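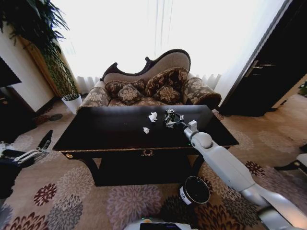

The coffee table with the couch behind it, before I cleared up.

I've had the Dunmore coffee table in my front room long enough now to have opinions about it, and a few of you asked for them after my couch post, so let's go! Short version: I love looking at it, I'm a bit less in love with cleaning it, and I would still buy it again (probably in the same finish, because I never learn).

I paid $268 for it from Calent during one of their clearance weekends. The regular price was quite a bit higher and I don't think I would have gone for it then. It came in one large box with the legs wrapped separately, and putting it together took me most of an evening, mainly because I put one leg on backwards and had to take it off again. The instructions are all drawings and the drawings are tiny. Get a decent screwdriver and ignore the little one in the bag.

Looks first. The top is dark, nearly black, and very glossy, with a thin gold edge, and there are small gold knobs at the front corners. Then you get this fancy gold piece right in the middle of the front, which I was nervous about when I ordered. On a plain modern table it would be too much. Next to my old-style couch with the carved dark frame and all those floral cushions, it fits right in. If your room is mostly gray and white I'd think hard about it, though.

Okay, the gloss. Fingerprints, dust, the ring from a cold can, you'll see all of it, especially if you get as much daylight as I do. 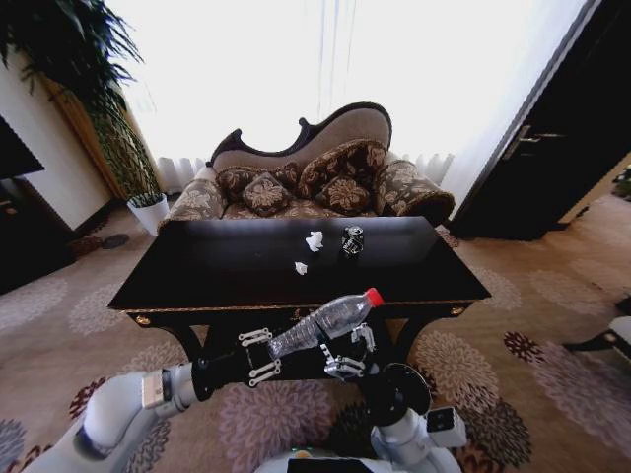

I wipe mine down most mornings with a barely damp microfiber cloth and then go over it again with a dry one. Paper tissues are no good for this, they leave lint everywhere and on a black top every speck shows. I also tried the Brirnus furniture polish that everybody recommends and got streaks that took me two more passes to get rid of. Plain water has been fine. For drinks I use the Horkix felt coasters, which are cheap and kind of ugly but don't slide around on the shiny surface the way my cork ones did.

Scratches: so far I have 2, both of them tiny and both my own fault (I dragged a ceramic bowl across it). You only catch them when the light comes in low. The gold trim has held up better than I expected and hasn't chipped, even at the corners where I keep bumping it with the vacuum.

It feels solid, too. The dark legs have a nice shape and I don't get any wobble on my wood floor. On the rug it rocked a little until I tightened everything a second time in November. My only other complaint is storage, there isn't any! It's just open space underneath, and that ornate gold bit on the front had me hoping for a drawer when I first saw the listing.

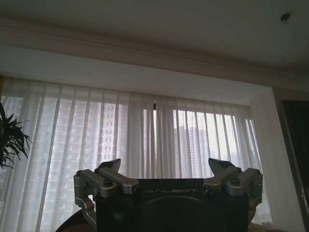
Do sheer curtains do enough to hide the dust on a black glossy top?

They soften the glare a little, but on a bright day you'll still see dust, so keep a dry cloth somewhere close to the couch.

I'd give it four stars out of five, with the missing one going to the fingerprints and those terrible little drawings.

Contact | © All rights reserved | Back to top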